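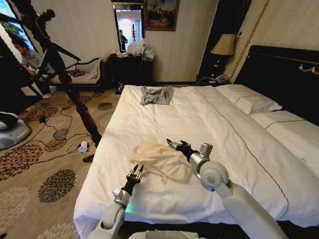

4. The bed as a work surface

4.1 What was recorded

The previous section dealt with wardrobes, drawers and hooks, the places that are meant to hold clothes. This section deals with the bed, which is meant for something else but held more clothes than any other flat surface in the study. We treat clothes on beds as a stage in the handling of laundry. Whether a room was tidy or untidy was not rated, and the word "mess" was kept out of the coding sheet after it caused disagreement during the trial round.

The full set contains 2,191 item records from 30 rooms. An item record is one piece of cloth in one place at one visit. A shirt that stayed on a bed over two visits produced two records, and a pair of socks rolled together produced one. Bedding that was in use as bedding was left out. A blanket was recorded only when it had been taken off the bed or was lying folded on top of it.

Rooms were of two sorts. Most were bedrooms in private homes, and the rest were furnished rooms let by Skastska, where people stayed for weeks at a time and did their own washing or sent it out through Zoltach. The furnished rooms were useful because the bed, the nightstand and the dresser came with the room and stood in much the same places, so that differences between them came mostly from the people living there.

4.2 Position on the bed

Position was coded in three bands running across the bed: head, middle and foot. Left and right were noted but are not reported, as they depended almost entirely on which side of the bed could be reached from the door.

Single items were most often in the middle band. Figure 1 gives a typical case. A cream-coloured cloth lies loosely bunched in the middle of a white duvet, and a grey garment, also crumpled, is further up the bed. The two are apart from each other and neither is on a pillow. We found this spacing again and again. People putting down a second item seldom put it on top of the first unless both were going to the same place, for example back to the wash. When we asked, they said they liked to see what they had.

The head band was used less than we expected. Pillows seemed to mark off a part of the bed that people kept for sleeping, even in rooms where the rest of the bed was covered. Where clothes were found on pillows they were mostly nightclothes. One householder kept a folded jumper on the spare pillow all through the study and wore it in the mornings.

The foot band held stacks. Folded towels, folded sheets and piles of children's clothes went there, usually square to the edge of the mattress and within reach of someone standing. Stacks at the foot of the bed were put away sooner than loose items in the middle. We think this has to do with how far along the work was. A stack has already been sorted and needs only to be carried, while a bunched item still has to be picked up, shaken out, looked at and folded before it can go anywhere.

4.3 State of the item

Each item was given one of four states: hung, folded, laid flat, or bunched. A garment that had been folded and then partly come undone was hard to place. A T-shirt with one clean crease and the rest in a heap could be called folded by one coder and bunched by another. The grey garment in Figure 1 may be of this kind. It is crumpled, yet it has something of the look of a folded T-shirt. The rule we settled on was that an item counted as folded only if it could be lifted in two hands and keep its shape, and where the coder could only judge by eye, it went down as bunched.

The rule has a cost. It makes the bunched group larger and more mixed than we would like, taking in clothes that were never folded along with clothes that were folded badly or had been disturbed. We tried splitting the group into 2 and found that coders could not agree on the line between them, so the single group was kept.

Cloth with no clear front, back or sleeves gave another difficulty. A bunched scarf, a pillowcase and a light top can look very much alike. Where the kind of item was in doubt it was recorded as "cloth, kind not known", and colour was noted so that it could be matched at the next visit. Pale cloth on pale bedding was the easiest to miss. In two early visits a cream item on a white cover was left off the sheet altogether and was picked up later only when the photographs were checked. After that, coders were told to look at the bed from the foot and from one side before writing anything down.

4.4 The bed covering

Duvets and quilts matter because they are not flat. A thick duvet sinks under a pile, hides small things in its folds and pulls out of line when someone leans across it. Several people told us they made the bed before folding on it, and that they did so for a practical reason: socks and underwear got lost in an unmade bed. Others pulled the duvet up without smoothing it and folded on top. Small items went missing in both kinds of room, but people with unmade beds talked about it more.

Wrinkles in the cover were not coded. We had planned to use them as a sign that the bed had been sat on or worked on since it was made, and gave this up because most covers had creases at every visit, including covers that had only just been put on.

Some people used the pattern on the cover to line things up. A line of stitching or a stripe gave an edge to fold against. This was mentioned mainly for large items such as sheets and tablecloths, and one person said she chose a striped quilt partly for that. On plain covers people used the edge of the mattress or folded against their own chest.

4.5 Nearby surfaces

The bed was rarely the only surface in use. Nightstands held few clothes in any room. They were small, and the lamp took up much of the top. In the furnished rooms there was usually a telephone as well, along with its cables and whatever the occupant was charging. A watch, a belt or a pair of glasses might go there, but cloth did not.

Dressers were different. They filled up with things that had come into the room and not yet been dealt with: shopping, papers, toiletries, and plastic bags with their contents still inside. The dresser at the back of the room in Figure 1, with its white plastic bags and assorted items, would be familiar to most of the people we spoke to. Once the dresser top was full it could no longer be used for folding, and the work moved to the bed. In rooms where the dresser top was clear, folding was sometimes done there while standing, and the bed held fewer loose items.

We looked at whether the mirror made any difference. Clothes being tried on tended to be dropped on whatever was behind the person, and with a mirror over the dresser that was often the bed. These items were usually bunched, sometimes inside out, and usually clean. They were also the items most likely to be washed again without having been worn, as their owners could not remember later which they were.

4.6 How long things stayed

Clothes on a bed have a natural time limit, which is bedtime. In most rooms the bed was cleared by night, though clearing it did not always mean putting things away. The commonest move after the wardrobe was to a chair, and from the chair back to the bed the next day. In 6 rooms the same items made this trip on at least three days running. The occupants knew about it and most had a word for it. One called it the night shift.

Wide beds worked differently. A person sleeping alone in one could leave clothes on the far side for days, and that side then became a shelf of a sort, with folded things nearest the pillow and loose things lower down. It worked well enough until someone came to stay.

Laundry that came back folded from Zoltach was put away more quickly than laundry washed in the building. It arrived as a stack and was treated as one. If a person took one shirt from the middle of the stack the rest often came loose, and after that it was handled like any other pile.

4.7 Checking and limits

Yaneth Valderrama recoded a share of the bed records from photographs, without sight of the first sheets. Agreement was good for position and fair for state, with nearly all the differences falling between folded and bunched. Records were held in Brotivix and corrected there, and the earlier entry was kept beside the new one. The last corrections were made in December.

Visits took place by day, so we have little direct evidence of what happened to clothes at night beyond what people told us. Occupants also knew when we were coming. A few said they had left things as they were on purpose, and we suspect that others had cleared the bed first. The totals for beds given in Table 3 are therefore more likely to be low than high. Shared rooms are thin in the sample and bunk beds are missing from it, so the bands used in 4.2 have not been tried on anything other than a single or double bed standing on the floor.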